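Section 8. Cleaning and Care of Your Vundard Countertop

Read this section before you use any cleaner on the surface. Damage from the wrong product is not covered by the Hirance warranty.

8.1 Daily cleaning

1. Clear the area you are going to clean.
2. Wipe up spills with a soft cloth and warm water. Coffee, beet juice and mustard should not sit overnight.
3. For grease, add a drop of dish soap. Rinse with a second cloth.
4. Dry with a clean towel, working in one direction.
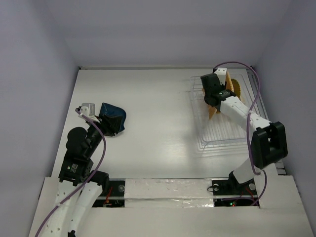

Streaks are nearly always soap that was not rinsed off. Check for them from a low angle with a light on. A glossy white top reflects a soft band of light across the middle, and any film left behind will show as a dull patch inside that band. Wipe the patch again with plain water. Do not use wax or furniture polish.

CAUTION: Never use bleach, oven cleaner or scouring powder. Do not use sandpaper finer or coarser than 2,000 grit, and use that only as described in 8.3.

8.2 Dishes and hot items

1. Put a trivet under anything hotter than 236°F.
2. Keep dish racks to one side of the counter, away from the seam at the wall.
3. Lift the rack once a week and clean underneath. Hard water leaves rings that are difficult to remove later. 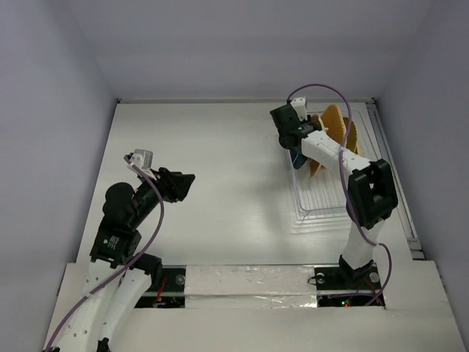 4. Treat old rings with white vinegar and water in equal parts. Leave for 8 minutes, then rinse well.

Note: Matte finishes (Clutance series) may need a second treatment.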